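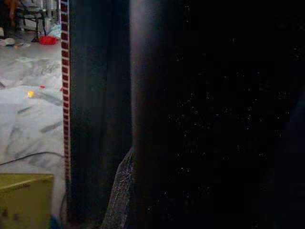 Dark surface, close up. White specks all over it.

May 4, 2022

Notebook – blood pressure cuff checks, Jarkthorpe clinic units

Started on the second batch of home cuffs, the ones going out with the annual physical packets. 28 in the batch. All Sokent upper arm type, medium cuff, four AA's each. Fresh batteries in everything before the first reading, old ones in the bin under the sink – don't reuse, had two die mid inflation last October and lost most of an afternoon on it.

Setup same as last time. Cuff on the rigid cylinder, tee into the reference gauge, hand bulb on the third leg. Static check at 50, 100, 150, 200, 250 going up and then the same coming down. Wait for it to settle each time. Log both numbers even if they match.

Leak test first though. Pump to 250, close off, read after one minute. Had the tee fitting a bit loose to begin with and failed four perfectly good cuffs. Redid them all after tightening, all four fine. Crossed out in the log, not erased.

Results so far
Units 1 to 8: all within 2 mmHg the whole way up. Unit 5 reads low by 2 at 200 and 250, fine lower down. Pass.
Units 9 to 14: pass. 11 had a sticky start button, works if pressed square on. Put a yellow dot on it, want to look at it again before it goes to a patient.
Unit 15: FAIL. Off by 6 at 150, worse at 200. Did it three times. Red tag.
Units 16 to 20: pass.
Unit 21: leaks. Not the tee this time, swapped the cuff with one from unit 20 and it holds. So cuff only, the monitor itself is ok. Need a replacement cuff, part number is on the inside flap of the Sokent folder.
22 to 28 not done yet.

Then the repeat readings on an arm. My own, left, seated, feet flat, back supported, five minutes quiet before. Three readings a minute apart on unit 3, then the same on the Haldane desk unit we treat as the house standard. Unit 3 came out a few points higher on the top number than the Haldane, first reading highest as ususal. Dropping the first reading and averaging the other two brings them close. Also did one with the arm hanging down by my side to have something for the handout – clearly higher, as expected. Worth putting in the handout in plain words: rest your arm on a table, cuff level with the heart, don't talk.

Handout problems
The draft says "wrap cuff snugly." Snug means different things to different people. Suggest: two fingertips should slide under the top edge. Also nothing in it on coffee or smoking beforehand, want 30 minutes clear of both. And empty bladder. And bare arm, not over a sleeve, which the drawing on page 2 gets wrong, there's a sleeve right there under the cuff. Fix before printing.

Cuff size is the bigger thing. We only have mediums in this batch. Anyone with a larger arm is going to read high on these and we'll end up chasing a number that isn't real. Front desk should measure mid upper arm at the physical and write it on the packet. Asked for large cuffs on the Trarnov order form, 8 to begin with. No answer yet on when they ship.

Memory function – stores 80 readings, then overwrites the oldest. Ok for two weeks morning and evening, two readings each time, that's 56. Not ok if someone keeps it longer and we only look at it at the next visit. Paper log in the packet as backup, one page per week. Clear memory on every unit before it goes out!! Found old readings on 6 and 17, cleared both. Date and time also wrong on most of them after the battery change, so set that last.

Counter on the Haldane shows 1,021 inflations since last service. Manual has the service interval in years only, nothing on number of uses. Leaving it in use but checked it against the gauge too while everything was hooked up: dead on at 100 and 150, 1 low at 200. Good enough.

To do
– finish 22 to 28
– redo 15 once more with differnt tubing, then send back
– new cuff for 21
– look at button on 11
– handout: sleeve drawing, fingertips wording, coffee and smoking line
– ask about validated arm range for the medium cuff, the box and the booklet don't agree
– wipe down all cuffs, alcohol free wipes only, the others make the print come off

Left the gauge and tee on the bench, still connected. Don't take the tee apart, it's finally tight.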